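Ivden Recipe Cards – README

By Arūnas Mockus
July 31, 2019
3 comments · 17 shares

# Ivden Recipe Cards

A plain-text collection of 400 home baking recipes, copied from handwritten cards and typed up one card per file. Most of the cards come from households in and near Ivden. The oldest one with a readable year on it is from 1900. The newest were written in the 1980s.

The collection is meant for people who study home cooking, old units of measure, or handwriting, and for anyone who wants to bake from it. It is text only. Scans of the cards are kept separately and are not part of this download.

## What is in the folder

- `cards/` – one text file per card, named by card number
- `index.csv` – one row per card
- `units.csv` – the old measures and what we think they mean
- `notes/` – longer notes on cards that gave us trouble
- `CHANGES.txt` – what changed in each version

Card numbers are not in date order. They follow the order in which the boxes were opened, and we decided early on not to renumber. If you cite a card, use the number and the version.
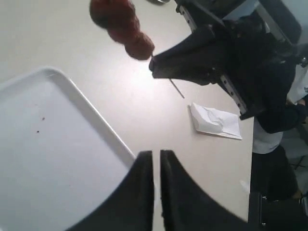 ## Columns in index.csv

- `card_id` – three digits, with leading zeros
- `title` – as written on the card, including misspellings
- `title_en` – our English title
- `box` – Nakosar, Avotiņš or Bratwood
- `year` – only if the card has one; otherwise blank
- `hand` – a letter for each handwriting we could tell apart
- `kind` – bread, cake, cookie, pastry, other
- `oven` – the oven instruction word for word, or blank
- `complete` – yes or no

A blank cell means the card says nothing. It does not mean zero and it does not mean we forgot. Where we could not read a word, the text file has `[?]` in its place. Where we could read it but are unsure, the word is followed by `[?]` with no space.

The `hand` column should be used with care. Two letters may well be the same person at different ages. We merged hands F and K in version 2 after finding a card that starts in one and ends in the other.

## Where the cards come from

The Nakosar box is the largest. It was put together by one family over three generations and has most of the breads, along with a long run of rye starters that differ from each other by very little. We kept all of them. If you are counting recipes and not cards, you will want to treat these as one group.

The Avotiņš box is mostly cakes and holiday baking. Many of its cards are marked December and nothing else, so the month is in the text file but the `year` column is blank. The writing is small and neat and gave us the fewest problems.

The Bratwood box is a mix. Some cards were cut from the backs of packages, some are letters with a recipe in the middle, and a few are lists of ingredients with no method at all. Letters were trimmed to the recipe. Names and addresses in them were removed.

## Measures

Old cards rarely use weights. They use glasses, spoons, handfuls, and in the Nakosar box a "blue cup" that the family no longer has. We worked out a likely size for the blue cup by comparing its recipes with others that call for a weight of flour, and the result is in `units.csv` with a low confidence mark.

"Spoon" is the worst of these.
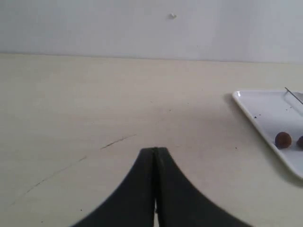

On some cards it clearly means a large serving spoon, and on others only a teaspoon would make sense, as with baking soda. We did not guess inside the recipe files. The word stays as "spoon" and the possible readings are listed in the units table, so that you can make your own choice and undo it later.

Oven heat is given in words: slow, moderate, quick, "hot as for bread." Please do not convert these automatically. A quick oven in the Bratwood cards seems to be cooler than a quick oven in the Nakosar cards – compare 112 and 268, which are close to the same cookie.

## How the typing was done

1. Each card was typed once by one person, line breaks kept.
2. A second person typed the same card without looking at the first version.
3. The two were compared and differences settled against the card.
4. Anything that could not be settled was marked and moved to `notes/`.
5. The English titles were added last.

Spelling was left alone. Crossed-out words are kept between tildes. Later additions in another hand are set in square brackets with the letter of that hand, for example `[C: less sugar]`.

## Known problems

- 59 cards are marked `complete: no`. Most are missing the back side or a corner.
- Card 031 appears twice with different endings. Both are kept, as 031 and 031b.
- The `kind` column was filled in by two people who did not agree on what counts as a pastry. It will be redone.
- Several cards in the Avotiņš box have butter stains over the quantities. Numbers read through a stain are followed by `[?]` even when we feel sure.
- We have baked only 17 of the recipes. The collection is a record of what was written, and some of it will not work as written.

One card calls for bitter almonds and a few call for raw egg in fillings. We did not change these. Check them before you bake.
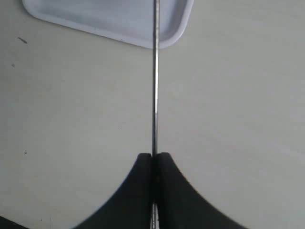 ## Using the files

All text files are UTF-8 with Unix line endings. The CSV files use commas and double quotes. Some spreadsheet programs will turn card numbers into plain numbers and drop the zeros, so import `card_id` as text.

You may copy, change and share the files for any purpose as long as you name the collection and the version. The families asked that individual cards not be sold as prints, and we ask you to respect that.

## Corrections

Send the card number, the line, and what you think it should say. If you can read one of the `[?]` words, tell us how you got there, even if it is only a hunch. Corrections are collected and go into the next version together.

Contact: Arūnas Mockus, Ivden Recipe Cards | © 2019 | Back to top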